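Skinik Music Library: Frequently Asked Questions for Artists and Labels

Who may submit recordings?
Submissions are accepted from performers, producers and labels that own the master recording or hold written permission from the owner. Managers may submit on behalf of an artist once an authorization form has been filed with the Seline rights desk.

How long does review take?
Most singles are reviewed within 30 days. Albums and compilations may take up to 44 days, particularly when several publishers are listed. Submissions received in November are held for the next review period.

What are the rules for cover artwork?
Artwork must be square, and the artist name and title must match the submission form exactly.

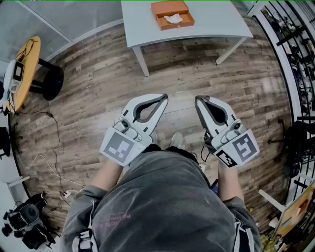 Text on artwork must remain readable when the cover is reduced to the size used in search results. Artists should check contrast before uploading, especially where the title is printed on clothing or photographed at an angle. Faded pinkish lettering on a dark gray shirt, as worn here, would not meet this standard as a title. Artwork returned for this reason may be replaced once without a new submission.

May I submit a remix or a cover version?
A cover version may be submitted if the songwriters are credited in full. A remix requires the consent of the owner of the original master. Unlicensed samples are not accepted, whatever their length.

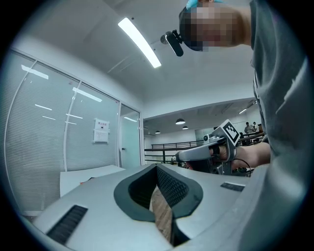 Where consent was given by e-mail, a copy of the full exchange must be attached to the form. Screenshots of text messages are not sufficient.

Can listeners download my music for free?
Only if the artist selects the Esari open option at the time of submission. All other tracks are available as a preview of 58 seconds.

What applies to promotional photographs? 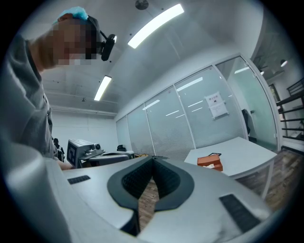 Each artist page may carry a gallery of press and studio photographs. The submitting party must hold permission from every person who can be recognized. Where permission has not been obtained, the face must be fully obscured before upload; pixelation as heavy as that applied above the gray shirt in this photograph is acceptable, and headwear such as the light blue cap may be left as it is. Light blurring will be returned for correction.

How do I request removal of a track?
Requests should be sent through the Mansour portal with the catalog number and proof of ownership. The track is hidden from public search while the request is examined.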